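Feb 7, 2020. Glue notes, continued

Second round with the Kettani glue Eirini brought in. The label promises a full-strength bond in 200 minutes. I don't buy it. The November joints were left overnight and two of them still opened up when the heat came on, so I'm not taking a number off a bottle as proof of anything.

Broke the offcuts on the lever rig. Kettani let go at 682, our usual Arnetti at 761, both straight off the dial in whatever units that dial thinks it reads. Dilruba says the gap means something. One piece of each, cut from different ends of the stack, and the dial sticks. I say it means we broke two pieces of wood.

Also not convinced by the "no clamps needed" line. Rubbed joint on scrap pine slid out of line while I was answering the phone. Clamps stay.

Maple is what I care about, so no more pine tests.

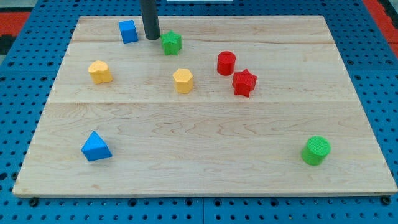

Maple board, seams running across.

To do: three more pairs from the same plank, same end. Ask Eirini what she paid, the Skarkero catalog lists up to 200 for the big tub and that can't be right. Clean the dial before anybody quotes it again.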